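Folding (household textiles)

Folding is the laying of cloth over on itself so that it takes up less room. On a bed, the cover is usually smoothed first and the smaller piece folded on top.
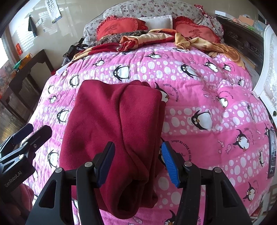
Fleece is springy and tends to open again. A 300 gsm piece needs 2 folds lengthwise before it is turned end to end.
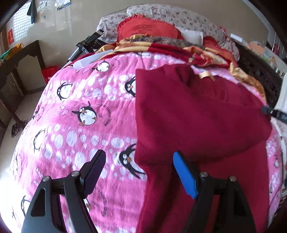

Dayana Beltrán prefers rolling, which she finds leaves fewer creases. Soft items are best kept on a shelf.
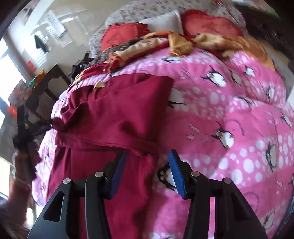

Does fleece need ironing? Fleece is normally left unironed, as heat can flatten the pile.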